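꽃다발 포장지 줄이겠다는 우시아, 숫자는 아직 '준비 중'

2023-05-06

꽃 배송업체 우시아(Usia)가 포장재를 한 장으로 줄인 꽃다발 '퓨먼스(Fumance)'를 8월부터 판매한다고 밝혔다. 비닐과 부직포, 습자지를 겹겹이 두르던 기존 방식을 버리고 주황색 포장지 한 장만 쓴다는 것이 핵심이다. 회사는 이를 두고 "꽃 포장의 새로운 기준"이라고 불렀다. 동네 꽃집에서 신문지 한 장에 꽃을 말아 팔던 시절을 기억하는 독자라면 무엇이 새로운지 되묻게 될 대목이다.

우시아가 내놓은 자료는 모두 7쪽이다. 그중 포장재 감축을 다룬 부분은 한 쪽이 채 되지 않고, 나머지는 색감과 선물하는 사람의 마음에 관한 이야기로 채워졌다. 감축량에 대해서는 "기존 대비 상당한 수준"이라고만 적혀 있다. 기존 제품의 포장재가 몇 그램이었는지, 새 포장지는 몇 그램인지는 나오지 않는다. 문의하자 회사 측은 측정 결과를 정리하고 있으며 출시 전까지는 공개하겠다고 답했다. 공개 날짜는 정하지 않았다고 한다.

포장지의 재질도 분명하지 않다. 자료에는 "자연 친화적 소재"라는 표현이 세 차례 나오지만 성분표는 없다. 표면에 코팅이 들어갔는지, 일반 종이류로 배출해도 되는지에 관한 안내도 빠져 있다. 꽃다발을 받은 사람이 며칠 뒤 포장지를 손에 들고 가장 먼저 궁금해할 내용이다.

제품 기획을 맡은 마르가레타 이오르다케(Margareta Iordache)는 "포장지가 한 장이면 버릴 것도 한 장"이라며 "소비자가 바로 체감할 수 있는 변화"라고 말했다. 한 장의 크기가 얼마나 되느냐는 질문에는 꽃다발 규격에 따라 다르다고 했다. 그런데 규격은 소형부터 특대형까지 6종이나 된다. 특대형에 들어가는 한 장이 소형 몇 개 분량의 종이인지는 역시 들을 수 없었다.

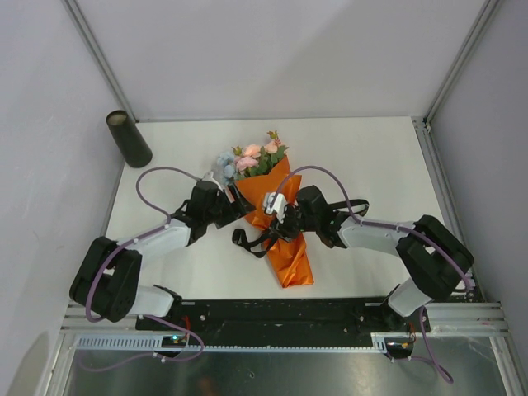
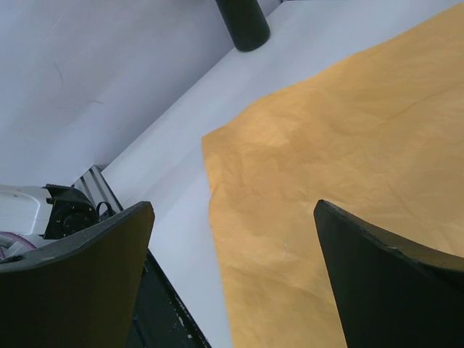 흰 작업대와 주황빛 포장지. 첫 번째 사진은 분홍·복숭아색 꽃과 연한 파란색 꽃을 감싼 꽃다발, 두 번째 사진은 구김이 간 포장지.

포장의 모양새를 둘러싼 의견도 갈린다. 세트홀름(Cetholm)에서 17년째 꽃집을 운영하는 제일런 응우옌트란(Jalen Nguyen-Tran)은 한 장 포장 자체에는 찬성한다면서도 홍보 방식에는 고개를 저었다. 그는 "허리를 한 번 조이고 아래를 펼치는 방식은 꽃집마다 늘 해 오던 것"이라며 "종이를 넉넉하게 잘라 주름을 많이 잡으면 두 장 쓴 것과 무게가 비슷해진다"고 했다. 또 "줄기 끝의 물 처리는 어떻게 하는지가 더 궁금하다"고 덧붙였다. 물주머니와 고무줄, 테이프를 포장재로 계산하느냐에 따라 감축량은 크게 달라질 수 있다.

이 질문에 우시아는 줄기 끝에 쓰는 보습재는 "포장이 아닌 신선도 유지 부자재"로 분류한다고 설명했다. 배송용 상자와 상자 안의 고정대도 계산에서 빠진다. 소비자가 문 앞에서 받아 드는 물건 가운데 절반은 애초에 셈에 들어가지 않는 셈이다.

우시아는 지난달 던리비(Dunleavy) 매장에서 시범 판매를 했고, 구매자 177명에게 설문지를 돌렸다고 한다. 응답자 대부분이 "포장이 간결해 보인다"는 항목에 동의했다는 것이 회사의 설명이다. 설문지 원문을 요청해 받아 보니 포장재를 실제로 어떻게 버렸는지 묻는 문항은 없었다. 가격이 적당한지 묻는 문항도 없었다. 포장이 줄어든 만큼 값이 내려가느냐는 질문에 회사는 기존 제품과 같은 가격대를 유지할 계획이라고 답했다.

퓨먼스는 8월 던리비와 세트홀름 매장에서 먼저 판매되며, 온라인 주문은 그 뒤에 열린다. 우시아는 출시에 맞춰 포장지 배출 방법을 적은 안내 카드를 꽃다발마다 한 장씩 넣을 예정이다. 안내 카드가 포장재에 포함되는지는 확인되지 않았다.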